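How to follow a lower-league club from a long way off

I moved away from Furkuldale nine years ago and I still haven't missed a full season of Furkuldale Parnell, which takes a bit of doing when you live 300 miles from the ground and the club has one person updating the website in the evenings. People ask me how I keep up, usually other exiles, so I've written down what I do. It's all fairly low effort once you've set it up.

Step 1: Get the fixtures into your calendar

Do this as soon as the list comes out. Most leagues at our level put the fixtures on their own site before the clubs do, and there's often a link to add them to your phone calendar. Use the link! If you type them in by hand, like I did for the first two seasons, you'll be retyping them every time it rains in December.

Put cup dates in as well, even the ones you're not sure you'll reach. I give those a different colour and delete them when we go out (they rarely last long).

Step 2: Find the commentary

Home games are normally covered by the club itself, with a couple of people and a microphone at the back of the stand. Away games are trickier. Look at the other club's site the night before, because some want you to register first and the email takes ages to arrive. I once spent the whole first half at Draltatar refreshing my inbox and logged on in time to hear we were two down.

If there's no commentary at all, follow the text updates from both clubs. Ours tend to forget to mention when the other side scores, and theirs do the same the other way round, so between the two you get the proper result.

Step 3: Keep your own squad list

Players come and go so quickly down here that the printed squad is out of date by the second week. I keep a plain list with name, position, where he came from and when his deal or loan runs out. That last bit is the one worth having. When a loan is ending you can look out for the news, and you're not left wondering why your left back is suddenly playing for somebody else.

Nicknames go in too. We have a winger everyone in the ground calls Đồng, and it took me weeks of listening to commentary to work out he was the same lad as the number 11 on the team sheet.

Step 4: Pick one trip and book it early

You do need to get to a match now and then. I pick one home game after Christmas, when the fixtures have settled down a bit, and I buy the train ticket the day it goes on sale. Go for a league game, as cup ties move. Our best crowd last season was 966 and you could still walk up and pay on the gate, so there's no rush for the match ticket itself.

Pack layers. The away end at our place is open to the wind and the home end is only slightly better.

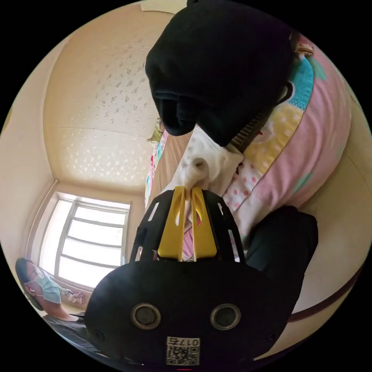 Step 5: Put something back in

Clubs this size notice small amounts. I pay into the monthly draw, which has 200 numbers in it (I've won once, and spent it on a scarf), and I buy the programme by post even when I haven't been. If your club sells a commentary pass, buy that before you buy a shirt – more of the money stays with them.

Step 6: Find one other exile

Supporters' forums usually have a thread for people who've moved away. Ours is mostly moaning about full backs, but it's friendly, and somebody will always tell you if a kick-off has been moved. I check it over breakfast on match days and again at full time if we've won.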